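## The Seam Is the Weak Point

A single-wall corrugated carton rarely fails across a panel. It fails where two flaps meet and the closure carries the load. At the Emley returns depot, Clifford Hawthorne logged 1278 cartons in June and graded each for reuse. Most rejections came down to the seam.

Grading takes 12 seconds per carton. The sorter stands the box on end, grips a lower corner, and checks the closure first, then the corners, then the label panel. Grade 2 cartons go back into stock after retaping. Grade 3 goes to the baler.

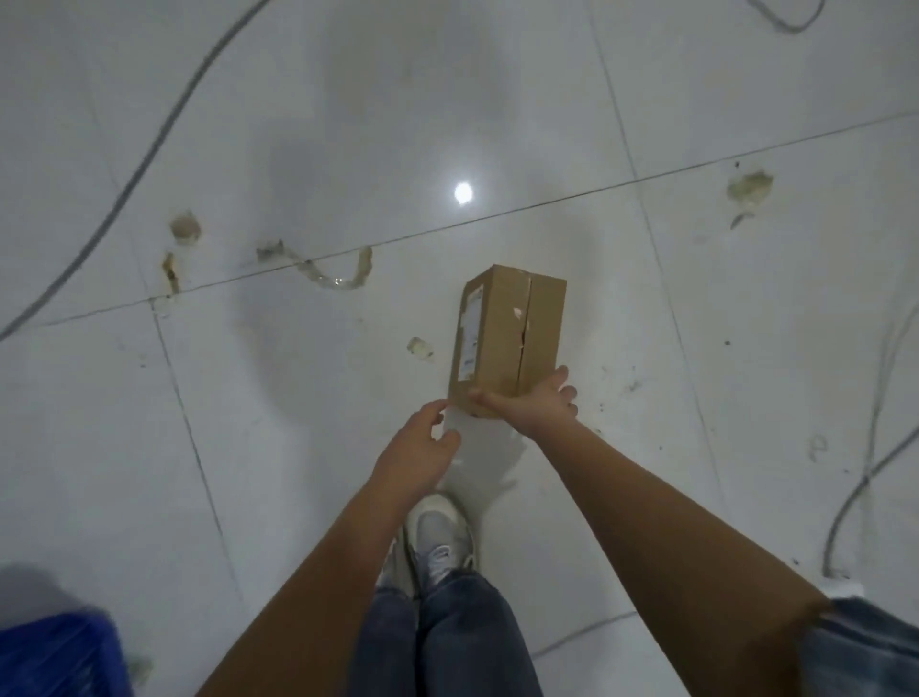

Tape removal does more damage than transit. Pressure-sensitive tape bonds to the outer liner, and when it is pulled fast the liner comes with it. A white scuff beside the seam, where the surface paper looks peeled or rubbed off, is a minor fault and does not change the grade. A ragged split running down the seam is a different matter: the torn edges no longer meet squarely, and new tape has to bridge the gap. Hawthorne sends these to the baler regardless of how sound the side panels are.

Beaudoin, which supplies the depot's tape, recommends a low-angle pull at slow speed. Hawthorne prefers to slit the tape along the joint with a shallow blade and leave the strips in place. The second closure goes over the first. Old shipping labels are covered, never stripped, for the same reason.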